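Werkstattbuch, November, Montag früh

Kulturrolle, zweiter Anlauf. Am Wochenende habe ich den Schnitt für die Reiserolle noch einmal komplett neu gezeichnet und bin richtig begeistert, wie viel schlanker sie jetzt ausfällt! Arbeitsname bleibt Ivel. Außen 276 mm breit, vier Einschubfächer, das schmalste für Zahnbürste und Rasierer, das breiteste für Cremetuben und den ganzen Kleinkram. Geschlossen wird mit Band und Steg, kein Klett mehr, der hat beim ersten Modell ständig das Futter aufgeraut.

Zuschnitt Außenstoff: Tindotach, die gewachste Baumwolle in Dunkelblau. Lässt sich wunderbar falten, aber jeder Einstich bleibt sichtbar. Also Klammern statt Nadeln, und bitte nirgends auftrennen, wo man es hinterher sieht. Stichlänge 3 mm, darunter perforiert man das Material nur. Ich hatte es an einem Reststück mit einer kürzeren Einstellung versucht und konnte die Naht danach abreißen wie eine Briefmarke.

Futter: Frottee mit 400 g/m². Saugt großartig, trägt aber in den Ecken furchtbar auf. An der Bodenkante lagen Frottee, Fachboden, Einfassband und Außenstoff übereinander, da ist die Maschine einfach stehen geblieben. Handrad, ganz langsam, dann ging es. Beim nächsten Stück schneide ich die Nahtzugabe im Frottee stufig zurück und nähe die Ecken rund statt spitz (Schablone hängt am Brett neben dem Bügeltisch, bitte wieder dorthin zurück).

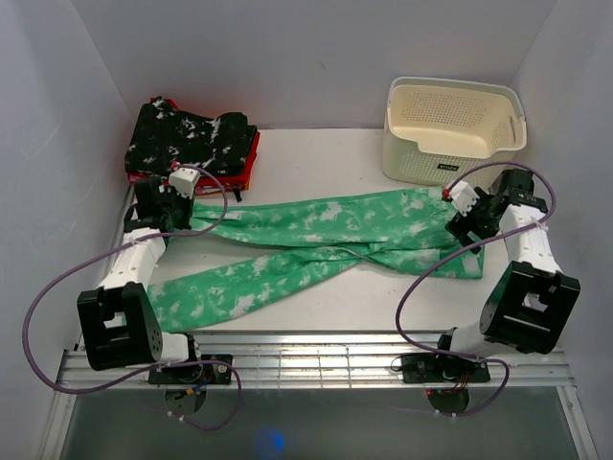
Die Bindebänder machen mir noch am meisten Kopfzerbrechen. Ein Band, einmal herumgewickelt und geknotet, rutscht auf dem Wachs sofort. Zwei Bänder, die sich in der Mitte kreuzen, halten dagegen prima, ungefähr so wie sich der grüne Batikstoff auf dem weißen Tisch in der Mitte locker überkreuzt, zwei Stränge übereinander, nur eben straff gezogen. Mintgrün mit weißen Flecken wäre übrigens auch als Bandfarbe zum Dunkelblau eine Wucht – das probiere ich an einem Muster aus, sobald die Form steht. Bandlänge fertig genäht: mehr als 400 mm je Seite, sonst reicht es bei voller Rolle nicht für eine Schleife.

Nachmittags

Feuchtetest Futter. Zahnbürste, Waschlappen und Seifendose jeweils nass eingepackt, Rolle geschlossen, 149 Minuten liegen lassen. Der Außenstoff war trocken, auch an der Naht, das hat mich wirklich gefreut! Das Frottee im Bürstenfach klamm, im Fach mit dem Waschlappen richtig nass. Offen aufgehängt trocknet es ordentlich ab, geschlossen im Koffer möchte ich das aber keinem zumuten. Idee dazu: unten in jedes Fach eine Öse setzen, oder den Fachboden aus Netz nähen. Ocampo hat ein feines Netz im Programm, Muster ist angefragt.

Aufhänger: der Haken von Prisudeck ist hübsch, passt aber nicht über eine dicke Handtuchstange. Vielleicht doch eine Schlaufe mit Druckknopf, die ginge überall drum und klappert nicht im Gepäck. Für den Druckknopf müsste hinten ein Stück Gurtband als Verstärkung rein, sonst reißt er bei voller Rolle aus.

Offen:
Einfassband nachbestellen, Rest reicht für keine ganze Rolle mehr
Eckschablone rund, auf Karton übertragen
Netzboden gegen Ösen testen, gleiche Liegezeit wie heute
Maschine entfusseln, Greifer sitzt voller Frottee
Ivel gefüllt wiegen, einmal mit Glasflakon, einmal ohne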